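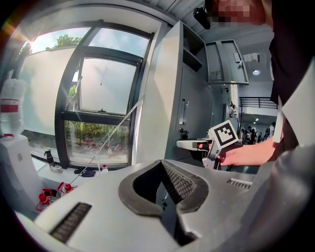
View from the left gripper during a cabinet-door trial. The right gripper, with its marker block, is approaching the vertical handle.

Hand-held grippers: metal jaw or soft pad for cabinet work?

Posted in: End Effectors and Tooling

ngreco_pustville
Our laboratory in Pustville has been comparing two sets of jaws for hand-held data collection, and I would appreciate the views of members who have done similar work. The first set is the Siltar metal jaw. The second is the Fukanell soft pad, which we have run on the same gripper bodies with the same wrist cameras.

The task was to open a tall cabinet by its vertical handle, hold the door, and close it again. Each set was used for 67 demonstrations by the same two operators. We discarded 4 demonstrations with the metal jaw and 11 with the soft pad. Most of the discards in the second group were slips on the handle during the first part of the pull.

On that basis I am inclined to recommend the metal jaw for all cabinet and drawer tasks. Before I put this in writing to our purchasing office, I would like to know whether others have reached a different result.
– Natalina Greco

r_santoro
Thank you for posting the figures. I would be cautious about the recommendation. A slip in a hand-held demonstration is partly a matter of how hard the operator squeezes, and operators squeeze differently when they know the pad is soft. Did you record grip width or trigger position throughout?

We use the Fukanell pads on painted drawers and have had no complaint. The metal jaw marked two drawer fronts within a week, and we were asked to repaint them.

ngreco_pustville
Grip width was recorded through the markers. Trigger position was not. I accept the point about operator behavior, although both operators had nearly 42 hours of practice with the soft pads before the trial and considerably less with the metal.

Margit V.
I must disagree with Remo on the marks. Scratches on a drawer front are a matter of approach angle. If the jaw arrives square to the handle, it does not touch the panel. Our group trained new operators on that one point and the problem went away.

My own concern is tracking. Natalina, your picture has a window taking up a good part of the view, with the sun coming straight in at the upper left. Under those conditions our marker detection on the opposite gripper became unreliable, and some of what we first recorded as slips were in fact lost poses. Were your discards checked by eye?
– Margit Virág

r_santoro
Approach angle is easy to control in a training session and much harder late on a Wednesday afternoon. I stand by what I said about the finish.

ngreco_pustville
Margit, the discards were flagged by software and then reviewed by one person. I will have them reviewed again. The two sets were also run at different times of day, the metal jaw in the morning and the pads after lunch, and I should have stated this in my first post.

v_orlandini
Moderator's note: a difference in lighting between the two conditions is a significant matter, and I would ask that the figures above not be quoted elsewhere until the review is complete. Members wishing to compare results may use the template pinned at the top of this section.

Speaking as a user, I would also ask about exposure. We fixed ours manually on the Bassi controller and accepted a dark interior in exchange for a stable marker. Automatic exposure gave better pictures of the shelves and worse poses.
– Viola Orlandini

lua.ung
We have a larger set, 227 demonstrations on lever handles and round knobs, all with blinds down. On lever handles there was no difference between metal and soft that I would care to defend. On small round knobs the soft pad was clearly better – the metal jaw tends to roll off. I would therefore not support a single recommendation for all cabinet tasks.

Margit V.
That agrees with our experience on knobs. For vertical bar handles I would still choose metal.

ngreco_pustville
I am grateful to everyone who replied. The recommendation to purchasing is on hold. We will repeat both sets in the morning with fixed exposure and trigger logging, and alternate the jaws every ten demonstrations. Lụa, may I ask which pad thickness you used on the knobs?

lua.ung
The thinner of the two. The thicker pad hid too much of the knob from the wrist camera. I will send you our mounting drawing by private message.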